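How to oil a wooden chopping board

Posted 11/02/2019 by Bartosz Kwiatkowski

A board that gets washed every day dries out over time. It goes pale and rough, and sooner or later it cups or splits along a joint. Oiling it takes very little work, most of it waiting. I do mine in October and again at the end of winter, with a quick top-up if the surface starts to feel furry.

What you need

Food-safe mineral oil (a 300 ml bottle will do several boards)
Fine sandpaper, 180 and 240 grit
Two lint-free cotton cloths
Washing-up liquid and a soft brush
Coarse salt and half a lemon, if the board smells
Board wax, optional

Don't use olive oil, sunflower oil or anything else from the cooking shelf. They go sticky and then rancid, and you will be sanding the lot off again. Raw linseed oil is safe if it's sold for food use, but it takes days to dry. I use the mineral oil from Comari, though any plain one from the chemist is fine as long as nothing has been added to it.

Step 1: Clean it

Wash both faces with warm water and a little washing-up liquid. For onion or garlic smells, scatter the salt over the board, rub it in with the cut lemon, leave it for five minutes and rinse. Stand the board on its edge to dry overnight. If you lay it flat, one face dries faster than the other and the board can bend.

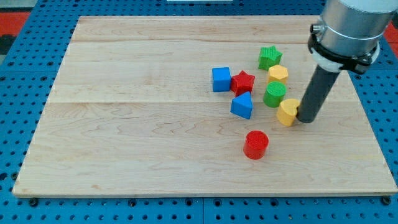
Check the joints once the board is dry. Most boards are glued up from several strips, and any trouble usually starts along those lines. Run a fingernail along each one and feel for a gap. On pale wood like the maple-coloured planks in the photo, the two long seams are easy to find by eye, but on walnut you may need to tilt the board towards a window. If your nail catches in a seam, stop and get it re-glued before you put any oil on, as glue won't hold on oily wood.

Step 2: Sand

Skip this if the surface is smooth. Otherwise start with the 180 and go over the whole face, always along the grain. Wipe the board with a damp cloth and let it dry. The fibres will lift a little, so sand again with the 240. Do the edges too, and take the sharpness off the corners. Brush off all the dust.

Step 3: Oil

Pour a small pool in the middle and spread it with a cloth. Be generous on the end grain, which drinks far more than the faces. Keep going until the whole surface looks wet, then turn the board and do the other side. Prop it up and leave it for at least four hours – overnight is better.

Wipe off whatever hasn't soaked in. A new or very dry board will need a second coat and perhaps a third.

Step 4: Wax (optional)

Rub a thin layer of board wax over the dry, oiled surface, leave it for 20 minutes and buff with the clean cloth. Water will bead on it for a few weeks.

Between oilings, keep the board out of the dishwasher and away from the radiator, and don't leave it soaking in the sink.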